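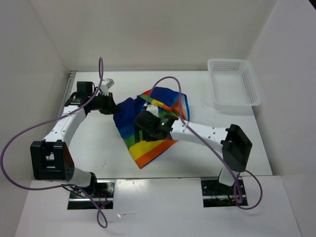
# Madlow striped cloths: folding and storage notes

Notes for the shared linen set kept under the name Madlow. They cover the striped cloths only. Plain sheets and bath towels have their own file (`plain.md`), kept by Hazem Slaoui.

Maintainer: Nouhaila Bouzid
Last revised: December

## What is in the set

| Item | Number | Where kept |
|---|---|---|
| Striped cloths, large | 19 | shelf 2 |
| Striped cloths, small | 23 | shelf 3 |
| Plain backing cloths | 7 | shelf 3, left |

The rainbow cloth is one of the large ones. It has blue at one side, then green, yellow and orange bands, and a very thin dark blue border along the orange. When it comes out in a heap the stripes run diagonally across the table and one corner is often folded over on itself, so find the corners before you do anything else.

## Folding a large cloth

1. Put the basket at the back of the table. Keep the middle clear.
2. Find an orange corner and work along the border to the next one. Don't pull from the middle of the cloth.
3. Open out any part that has doubled over. Small patches of another colour showing under a fold usually mean there is a second crease beneath it.
4. Smooth from the blue side towards the orange side with a flat hand.
5. Fold in half so that the blue edge meets the orange edge. The stripes should run the long way.
6. Fold in half again, then in thirds across the stripes.
7. Turn it so the folded edge faces you and lay it in the basket.

Small cloths get the same treatment but are folded in half at step 6 instead of thirds. Fouad Ezzat folds them in thirds and they do fit, but the pile leans.

## Basket

White plastic. It should be empty when you start. A basket takes 7 large cloths laid flat, more if you press them down, but please don't. Take it to the shelf when it is full and bring it back to the same corner.

## Labels

Each cloth has a number on a sewn tape at one corner. Write the number in the log when the cloth goes out and again when it comes back. The log has these columns:

- `cloth_no`: number on the tape
- `size`: `L` or `S`
- `out`: month
- `back`: month, blank if still out
- `state`: `ok`, `stain`, `thread`, `other`
- `note`: free text, keep it short

Use `thread` for loose border stitching as well as for pulls in the weave. If both `stain` and `thread` apply, enter `other` and explain in the note.

## Washing

Cool wash, striped cloths together, no plain ones in the same load. Line dry if there is room. Iron on the reverse. The red-orange bled slightly on one of the small cloths last winter and Bouchra Tawfik has set that one aside as a duster. It is no longer in the table.

## Known gaps

- Tape numbers above 54 belong to the old Anance set. A few may still turn up in the log. Leave them as they are.
- Sizes were entered by eye before Jacobus Baloyi measured everything, so early rows may have `L` and `S` swapped.
- There is no column for who did the folding.

Corrections to Nouhaila, or edit the file and put your initials in the note.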